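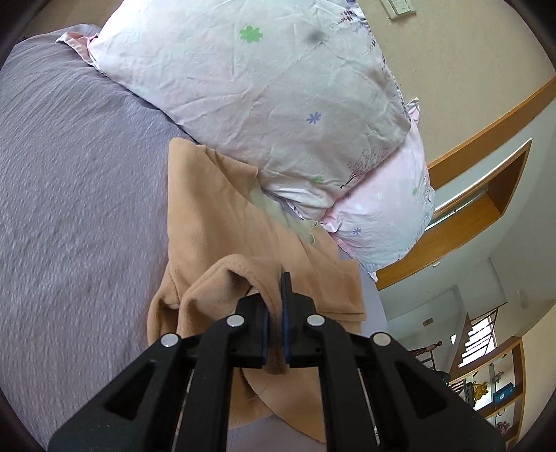
4.2 Changes in the work of the housekeeping staff

The guesthouse company Jornetti began to use automation in January, first in the planning of rooms and later in the preparation of beds. Before this, the housekeepers decided among themselves who takes which room. Now the Dotik software gives every worker a list, and the list changes during the day when a guest leaves early. The second part of the project, made together with Purves, concerns the bed itself. The housekeepers do some of their bed work with a hand-held gripper, and these recordings are used to teach a machine the same movements. In Figure 3 the two fingers pinch a fold of a tan fleece blanket, and the cloth rises in a loop at this point while a flap hangs down under the gripper. Such a grip is a small thing for a hand, but several workers told us that with the tool they had to think for the first time about where they take a blanket.

Figure 3. A fleece blanket held with the hand-held gripper, with two pillows on the bed.

We collected 139 written comments from the staff during the study. Of these, 65 speak about time and pace. The recorded beds take longer than the usual ones, and in the first weeks the Dotik list did not allow for this. Workers who recorded in the morning were then late with their rooms in the afternoon. After complaints the company added extra minutes for each recorded bed, and the later comments on pace are more calm.

A second group of comments is about skill. The older housekeepers were often asked to show how they fold, and some of them liked this - one wrote that her way of folding had never before interested a manager. Others were worried that they were teaching their own replacement. The company gave a written promise that no position will be closed before the end of the project, but it says nothing about the time after.

The movements were divided into single grips with the Misura program, which gave 623 grips on blankets and about 100 on pillows. The staff could see their own recordings and ask for deletion. Few of them used this right, and we return to the possible reasons in Section 5.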